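Usis Tabletop Kitchen: data card

Summary

Usis is a set of annotated photographs of kitchen items laid out on a white tabletop. It covers tableware, food items, containers and one countertop appliance. The labels record what each item is, what it rests on and what it is next to. Usis was split off from the larger Cendness collection in July and keeps the same label names where it can.

Layout and naming

Each layout has a folder with the images, a label file and a plain text note. Item names are lower case with underscores. Colour goes first, then the noun: red_bottle, blue_dish, green_plate. Colours are assigned by eye. Borderline shades such as pinkish grey are all filed under pink, and annotators should not add new colour words without updating the list in the Duvau folder.

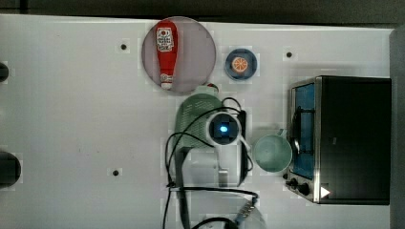
Ketchup bottle on the large round plate, orange slice on the dark blue dish.

Support relations

Every item gets one support value: table, plate, dish, bowl or other. An item lying on a plate takes the plate, even if part of it reaches past the rim. Items directly on the tabletop take table. Where one item hides the contact area of another, use other and set the occluded flag. Do not infer support from a different image in the same folder.

Bottles have an additional field, cap_direction, given relative to the image: up, down, left or right. Printed labels are not transcribed unless every word can be read at full size.

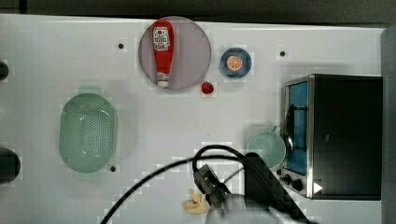

Adjacency is recorded separately from support and only for pairs closer than the width of the smaller item. Adjacency is symmetric, so each pair is entered once, in alphabetical order. Version 2 of the labels had both directions and double counted in the summary tables. This was corrected in version 3. Files from version 2 will still load but the checker prints a warning.

Known issues

The dish and bowl classes overlap. From directly overhead the depth of a small round vessel is hard to judge, and the same piece may be labelled differently in two views. Merge the classes if the distinction doesn't matter to your work.
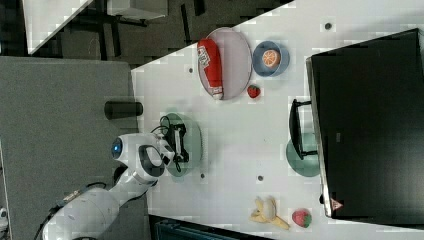 Repeated items are the other main source of label errors. Instance numbers are assigned from the top of the image to the bottom and are not carried between views. With two red strawberries on the table, the one just below the blue bowl is strawberry_1 and the one near the corner of the black appliance is strawberry_2. The two pale green plates follow the same rule. A plate partly tucked under the appliance still gets its own instance, with the occluded flag set.

Splits and access

Layouts are divided into 5 folds. All views of a layout stay in the same fold. The label checker is in the Sakalauskas tools folder and should be run before any corrections are sent in. Put corrections to no more than 6 layouts in one change request.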